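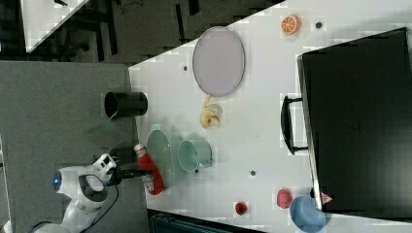 Primine Ward Council Votes

Roll-call votes and candidate statements from the Stoklow city council, put into one format. Release of March 6, 2021.

What is in it

votes.csv has 1,975 rows, one for each recorded vote by a council member. Of these, 1,786 are matched to a ward and a party label. The rest come from joint sessions where the clerk's minutes give only a surname – those rows have an empty ward field.

statements.csv holds candidate statements from the last two May elections, up to 20 per ward. There are 6 wards. Josiva and Rizvi were one ward before the boundary change and are coded JR in the older rows. 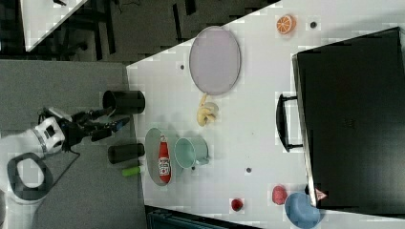

Known problems

Abstentions and absences were both written as "NV" in the early minutes. We left them that way. Party labels are as printed on the ballot, so a member who switched mid-term keeps the old label until the next election.

Use

Free to reuse with credit. Please don't use it to rank members by attendance – the NV coding won't support it. Send corrections as a pull request, with the page number of the minutes.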